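Liquid Pour Checks on a Two-Arm Bench: Setup and Working Rules

Applies to: Stollari bench cells, Zaki arm controllers, form 3808
Last revised: January

Use this procedure when a cell is qualified for tasks that involve open water. It covers preparation, the pour itself and the record. It does not cover hot liquids, solvents or glassware, which are handled under the Darnov site rules.

Before you start

1. Confirm that the emergency stop is within reach of the operator's seat and was tested this shift.
2. Check the bench for power strips and uncapped connectors. Nothing electrical may lie flat on the work surface.
3. Clear the surface. Only the source vessel and the receiving vessel stay on it.
4. Fill the source to no more than half the volume of the receiver. If the arm releases early, the spill stays small.
5. Remove the cap by hand and store it off the bench. Do not let the arms work on a loose cap during a pour check.

Arm roles

Assign one arm to pour and one to hold clear. The holding arm gets a fixed park position and a software boundary that it may not cross while the other arm carries liquid. Enter both in the Skullden job file before motion is enabled. A park position that exists only in the operator's head does not count.

Speed

Limit tool speed to the reduced setting from grasp to return. Wrist rotation has its own limit, and it is the one most often left at the default. Set it separately and read it back from the controller.

Running the check

1. Start with the source upright and the receiver in its marked position in the job file.
2. Close the gripper on the body of the bottle, below the shoulder. Never grip the neck or the threads.
3. Lift straight up, then move across. Do not tilt during travel.
4. Bring the mouth over the receiver and tilt until flow begins. Hold the angle. A thin stream is easier to place than a full one.
5. Return to upright before moving away from the receiver.
6. Set the bottle down, open the gripper fully and retract.
7. Wipe the surface, including under the receiver, and repeat. A full check is 6 pours.

Stop the run if liquid lands outside the receiver, if the bottle slips in the fingers, or if the holding arm leaves its park position. One stop voids the set.

Views from a bench run
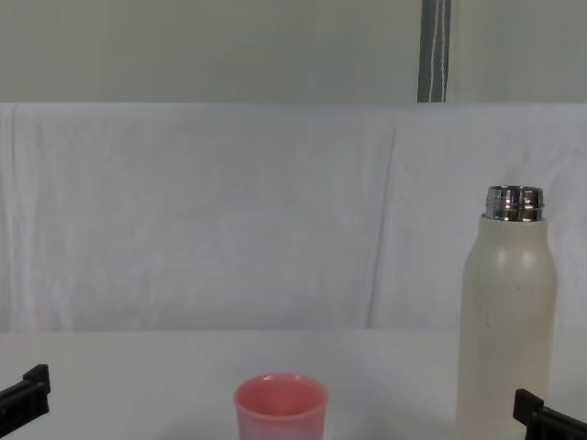
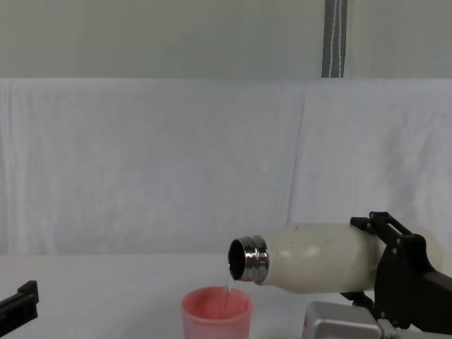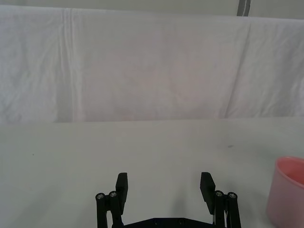
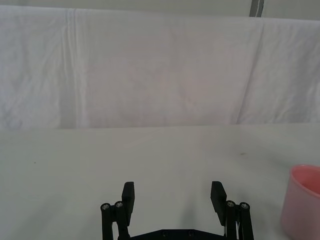

Clearance rules are written around the receiver, as it is the lightest object on the bench and the easiest to knock over. Measure from the outermost part of the gripper with the fingers open, linkages included. In the two wrist views the fingers are wide apart and the pink cup stands to the right of the mechanism, so the figure to record is the gap from the right outer post to the cup wall. A value taken from the finger pad would overstate it. Take the measurement at the park position and again at the closest point of any programmed path - the smaller value goes on the form.

Recording

Enter the job file revision, both speed limits, the fill volume and the clearance value on form 3808. Attach one view from each camera for the first and last pour. Voided sets are recorded too, with the stop reason. Keep completed forms for 4 years.

Repeat the check after any change of gripper fingers, source vessel or controller firmware. A change of receiver needs a new clearance measurement and a new set of pours, even when the replacement has the same nominal size.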